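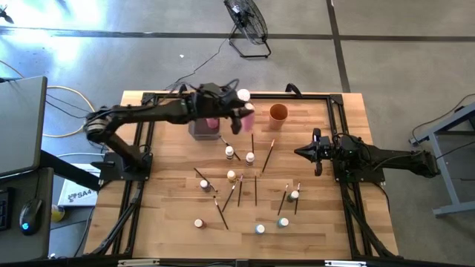

June, notebook 3, dye and ink bench
Written up by me, late afternoon, tea gone cold

OK, so the walnut ink. I've been promising to write this up properly and I keep scribbling on the backs of envelopes instead, so this is me catching up before I lose the envelopes.

Quick recap for whoever reads this after me: we're trying to get a brown drawing ink out of black walnut hulls that doesn't go moldy in the jar and doesn't feather on cheap paper. The Stindholm batch (named after the lane where I picked up the hulls, very scientific) was gorgeous and feathered like crazy. The Delacroix batch behaved itself on paper but came out a sort of dishwater tan. I want the color of one and the manners of the other!

Today's cook: 998 grams of hulls, soaked overnight in rainwater from the barrel, then simmered low for 3 hours with the lid half on. I kept it at 95 C the whole time, or tried to. The hotplate likes to wander and I caught it creeping up twice. Strained it first through the colander, then through an old pillowcase, then squeezed the pillowcase, which is how my left hand got to be the color it is. WEAR THE GLOVES. I wrote that in the last entry too.

Put the strained liquid back on to reduce. It was looking thin for ages and then all at once it wasn't, so next time I'll stay in the room for the last part. Ended up with 162 ml, a lot less than I was hoping for but a really deep, warm brown with a bit of red in it when you hold the jar up to the window.
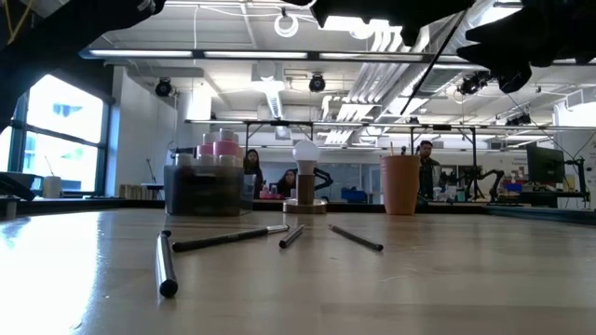 Gum arabic went in while it was still warm. I used the powdered stuff from Savance and it clumped (again). Mixing it into a paste with a spoonful of the ink first helps a lot, and then you stir the paste back into the jar a little at a time. I think the feathering on the Stindholm batch was simply too little gum. I was being stingy because we were nearly out.

Paper tests, dip pen, same nib for all of them, rinsed between sheets:

Fladent sketch pad: hardly any feathering. A tiny bit of fuzz where I went slowly around a curve. Very happy with this one.

Copier paper: feathers, but less than before. Readable from both sides, unfortunately.

The toothy watercolor offcuts: beautiful. The ink settles into the texture and you get darker edges around each puddle, almost like a coffee stain but richer. I did a whole page of leaves when I was supposed to be doing straight lines.

Back of an envelope: fine, for an envelope.

Also tried a wash, one part ink to lots of water (I didn't measure, sorry). It goes a soft yellowy brown and granulates a little. Dropping more ink into the wet wash made lovely blooms. I'd like to try that again on a bigger sheet, maybe with salt.

Mold is the big question. I split the batch into two jars, one with a clove dropped in and one with a splash of isopropyl. Both labeled, both on the shelf over the sink with the lids on tight. Last time the plain jar grew a gray hat before I'd even finished the test sheets, so I'm not bothering with a plain one. The clove jar smells like Christmas ham. Not a complaint.

One thing I can't work out is why the Delacroix hulls came out so pale. They were picked green and I used them straight away, where these had gone black and squashy in the bucket first. So maybe it's the rotting that does it? Would be easy to check in the fall if somebody can save me a bucket of each. Please leave them outside. The smell gets into everything and there are little grubs.
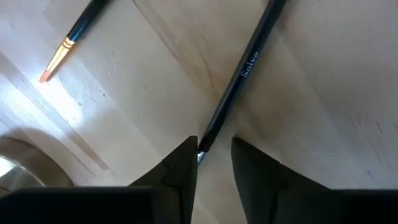

Still to do

- Tape a strip of each test sheet to the window, half covered with foil, and leave it there to see how it fades
- Try a pinch of iron in a small amount (spoonful, no more, it could go black)
- Order gum arabic, get the lump kind this time and grind it
- Check both jars for fuzz every morning
- Wash the pillowcase separately from everything else!!

Questions or spare hulls: leave a note at the ink bench
© the workshop notebook
Back to top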